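Decluttering talk – Bramley library, evening group
My notes, don't hand out

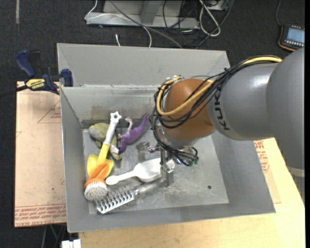 OPENING (keep it short, 2 min)

Say hi, thank Precious Soriano for the room. Phones off.
Ask: who has a drawer at home they can't close? Wait for hands. Don't rush this bit.
My story – moved out of the Grollolgate apartment in June, 50 boxes, still hadn't opened most of them a year later. Paid to move them. Paid to store them.
Then the number: $353 on storage before I went and looked inside. Let that sit.

WHY WE KEEP STUFF

Money guilt. "I paid good money for that." Money's gone either way.
Gifts. Svenja's teapot story (she said ok to tell it, leave out the aunt's name).
"Might need it." Cables!! Everyone laughs at cables. Ask what the oldest one is for.
Kids' artwork – go gentle here, somebody always gets upset. Keep a folder per kid, take photos of the big stuff.

HOW I DO IT

One drawer. Not a room, not the garage. One drawer.
Take everything out, put it on the bed so you have to finish before you sleep.
Wipe the drawer while its empty.
Keep / give / toss. No maybe pile for the first week. Maybe pile comes later, with a date on it.
Out of the house same day. Bag in the car, not by the door. Mine sat by the door for seven weeks.

PAPER

People ask about this every time so get ahead of it.
Taxes – ask whoever does yours, I'm not giving advice on that.
Manuals – most are online, recycle.
Warranty slips in one envelope. Write the thing on the front.
Letters and cards stay till last. Do not start with letters, you will sit on the floor all afternoon reading.

OTHER PEOPLES STUFF

Don't touch it. Seriously. Jayson Cruzado threw out his wife's running shoes and still hears about it.
Grown kids – give them a deadline, be nice, mean it.
Do your own first, they usualy come around.

QUESTIONS

Likely: where to donate, what about books, what if my husband won't.
Noel has the donation list, point to him at the back.
If it goes quiet, ask what they'd do first tonight.

Finish by 8, they lock up. Bring the chairs back in.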